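Bench notebook – 25 December 2018

Quiet building, so a good day to get the shopping list for the two-arm bench sorted before the new budget opens. The button job is what I'm costing against: red, green, the yellow one in the blue tray, then the dome. If a set of fingers can't cope with those, I'm not paying for it.

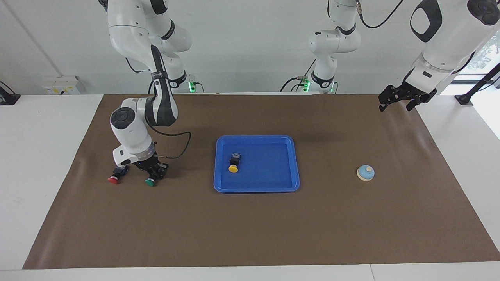
Spare fingers first, then. Skelora want 146 a pair and Kristiansen want 808 for a boxed kit with mounts (lovely, but no!). I'd go for two pairs from Skelora and put the rest towards cable clips and a decent roll of brown paper – the cable loop at the wrist bothers me more than the fingers do. Push buttons come in packs of 34 from Jultside, which is plenty.

Still to ask: can Hisdale hold their September quote? Delivery was five weeks then.

Print this page
E-mail this page

Recent entries
Gripper fingers: what wore out
Bench power and sockets
Quotes received, September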